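Punto y aguja: la ropa de abrigo vuelve a la mesa de arreglos
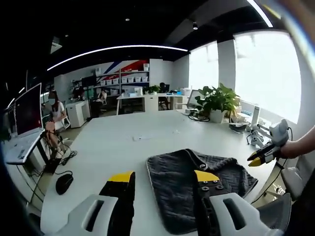 El servicio de arreglos de Bech reanuda en febrero la recogida de prendas de punto, que había quedado parada desde el cambio de local. Se aceptan jerséis, chaquetas, bufandas, cuellos y mantas pequeñas, siempre lavados y secos. Las piezas con cierre se revisan aparte: en un tejido gris oscuro con relieve parecido a la espiga y un pequeño broche metálico a presión cerca del borde, lo primero que se mira es si el punto de alrededor ha cedido, y para eso conviene una mesa grande y blanca junto a la ventana, con luz de día. El broche se puede cambiar en unos minutos. Rehacer el punto lleva bastante más.

La entrega se hace en el mostrador de Ferkport, de nueve de la mañana a una de la tarde. Cada prenda debe ir en su propia bolsa, con una nota que diga dónde está el daño y un teléfono de contacto. En el último turno llegaron varias bolsas sin nota y hubo que devolverlas sin arreglar.

Los arreglos que se hacen son estos: puntos sueltos, agujeros de hasta tres centímetros, puños y bajos deshilachados, costuras abiertas y sustitución de broches y botones. No se tiñe ni se acortan mangas. Tampoco se trabaja sobre prendas afieltradas por un lavado demasiado caliente.

El plazo habitual es de 30 días. Quien necesite la prenda antes puede preguntarlo al entregarla, aunque en pleno invierno es difícil adelantar turnos. El año pasado pasaron por el servicio 742 piezas, la mayoría jerséis de adulto.

Sobre el hilo: el almacén Enetti ha repuesto los grises y los azules, y quedan pocos ovillos de verde y de mostaza. Si se conserva la hebra de muestra que a veces viene cosida a la etiqueta, es útil incluirla en la bolsa. Cuando no hay un tono igual se usa el más cercano y se avisa antes de empezar.

Para quien prefiera hacerlo en casa, la hoja de instrucciones Graltum explica el zurcido en punto liso y la forma de reforzar un broche con un trozo de cinta por el revés. Se han impreso 100 ejemplares y se recogen en el mismo mostrador.

Las prendas terminadas se guardan dos meses. Al retirarlas hay que presentar el resguardo, o decir el número de teléfono que se anotó en la bolsa.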